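Search this site
Enter keywords
Print this page | E-mail this article

OPINION

The Folded Towel Deserves a Written Standard

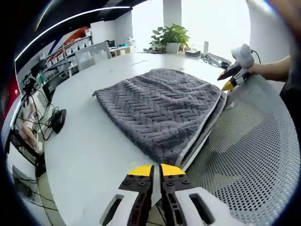 A reader in Tovstead wrote to this page in September to object that a towel is only a towel, and that any institution with time to regulate the folding of one has too much time. The letter deserves a serious answer. It expresses a view that is widely held among those who approve budgets for shared linen, and that view has been expensive.

The position taken in this essay is a modest one. Any organization that keeps towels for the use of more than one household should adopt a single fold, put it in writing, and teach it to every person who handles the linen. The fold itself matters less than the agreement. A residence hall that folds in thirds and a clinic that folds in quarters may both be well run. A building in which each shift folds as it was taught at home is not well run, whatever the quality of its laundry.

The case begins with space. A thick towel with a raised weave, such as a charcoal herringbone, does not behave like a thin one. It resists the crease, and its layers show along the side as a soft stack that grows taller with every fold. Shelving designed for thin white cotton will not hold the same number of these towels, and when the folds differ from one piece to the next, the stack leans and the upper pieces slide. Staff then push the pile to the back of the shelf, where it stays. The towels in front are used and washed again and again while those behind them are hardly touched.

The Mutiso residences offer an instructive record. Before the last annual inventory, the housing office believed that it owned 3,660 bath towels. The shelves, carts and laundry rooms yielded 2,271. Some of the missing pieces had certainly been worn out and discarded without a note. Others were later found behind leaning stacks or in closets assigned to bedding. The office had placed a replacement order in the meantime. It would be unfair to blame the entire difference on folding, and this essay does not do so. It is fair to say that linen which cannot be counted at a glance will sooner or later be bought twice.

Opponents raise the matter of labor. They argue that a uniform fold slows the work, and that employees who have folded towels for many years resent being corrected. The first objection has some force during the opening weeks. A new fold is slower until the hands have learned it, and supervisors should plan for that delay and pay for it. The second objection concerns manners. Experienced workers ought to be asked which fold they consider best before any rule is written. At Mutiso, the fold finally adopted was the one already in use on the evening shift: lengthwise in half, then in half again, then in thirds, with the closed edge facing out.

The closed edge is the one detail on which this writer would not compromise. When the open layers face the front of the shelf, a hand reaching for one towel often catches the corner of the next. When they face the wall or the side, the towel comes away cleanly and its neighbors stay put.

Purchasing departments should also take part. Too often a new towel is chosen from a swatch, for its color and its feel, and no one folds a full-size piece before the order is signed. The Hukik guest house selected a heavy patterned towel on that basis and discovered upon delivery that its cabinets would not close. A sample should be washed, dried, folded on an ordinary table by the people who will be doing the folding, and placed on the actual shelf. The table deserves attention as well. It should be broad enough for a bath towel to lie fully open, and of a height that does not require stooping. Many linen rooms have neither -- and their managers wonder why the work is done carelessly.

There remains the question of how much to write down. The Gultex manual on household textiles runs to 179 pages, and its chapter on towels is sound, but few people will consult it with a warm load in front of them. A suitable standard fills 2 pages at most. The first should show the fold. The second should state where each size is kept, which way the edge faces, and who decides when a piece has become too worn to return to the shelf. That last point is frequently omitted, with the result that frayed towels circulate for years.

The Tovstead reader closed by asking whether washcloths would be next. They should be, although hand towels are the more pressing case, as they are commonly folded in two sizes and stored in one bin.

Contact the Opinion Desk | Copyright, all rights reserved | Back to top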